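Jundirstead Parish Sound Archive: how we're getting on
Progress report for the Plorkell Fund, second instalment

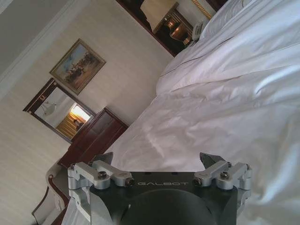
Hello again, and sorry this is landing with you on the Thursday instead of the Monday. I was waiting for the last batch of tapes to come back from the transfer people and they only turned up yesterday afternoon, so I thought I'd better have them in my hands before telling you they existed.

The short version is that we're a bit behind on transcribing, a bit ahead on recording, and fine on money. The long version follows, as you did ask for one!

First, the old cassettes. When I wrote the bid I said there were 200 of them, which was what it said on the lid of the box from the school. There was a second box. I won't go on about the second box, but it was behind the music stands, and the total now stands at 572. Plenty of those are choir practices and somebody's copies off the radio, which we can't keep (copyright, and also no great loss), but a good part of it is people talking. The brewery closing, the flood, how you got a pig to market when the bridge was down. One is a woman describing every shop on Gevusell Road from the top to the bottom, with her husband correcting her from another room. I've listened to it four times.

So far 88 tapes have been transferred to digital files and checked. I'd hoped for more by now. What slowed us down was the sticky ones, where the felt pad has perished and the shell has to be opened and the tape moved across to a new one. The transfer people do it very well but they charge extra for it, and I didn't want to run through your money on tapes that might be blank. We now play the first minute of each side on my own player before anything goes off, and that has helped a lot.

Emilian Manole has joined us for the new interviews and he's a much better interviewer than I am. I talk over people. He waits, and they fill the gap, and you get the good bit. He's done most of the ones with former brewery staff, and he sat with Mrs Dumitrescu for two long mornings about coming here as a bride and running the wool shop. She has asked for a copy for each of her grandchildren and for one part about her sister-in-law to be kept closed, so we've set up a proper way of doing that. There's a form now. The closed section is kept separately with a date on it for when it can be opened, and the public version simply has a gap.

You asked in your last letter about our target for new recordings. It was 30 by the end of the grant and we've already got there, with more people asking to be done, so I'd like to carry on while they're willing. It won't cost you any more. The recorder is bought, the batteries are rechargeable and I'm only claiming bus fares.

Transcribing is where I need to own up. I said in the bid that each interview would be typed up in full within a month and that was daft of me. An hour of talk takes the best part of a day, longer if there's a clock or a budgie. What I'd like to do, if you're happy with it, is a full transcript for the new interviews and a summary with timings for the old cassettes. People looking for their gran mostly want to know which tape and how far in. Could you let me know if that needs a formal change to the agreement, or if an email will do?

The listening afternoon in the library went well. We put out three sets of headphones and a big map and let people get on with it. I'd planned a talk and ended up dropping it as everybody was busy arguing over where the old bus shelter used to be. Two more bags of tapes were handed in on the day, plus a reel that none of us can play yet.

On spending: transfers are the biggest item, as expected. We've spent less than planned on publicity (the library printed the posters for nothing) and I'd like to move what's left of that line over to the sticky tapes, if that's all right. Receipts are in the envelope with the signed sheet. The one from the hardware shop has faded badly but it's for shelf brackets.

Still to do before the next report: finish sorting the second box, get the catalogue onto the library's computers, chase the county record office about taking a safe copy, and find somebody with a reel-to-reel machine. If you know of anyone, please say.

I'll be away for the first week of November but Emilian will be picking up messages.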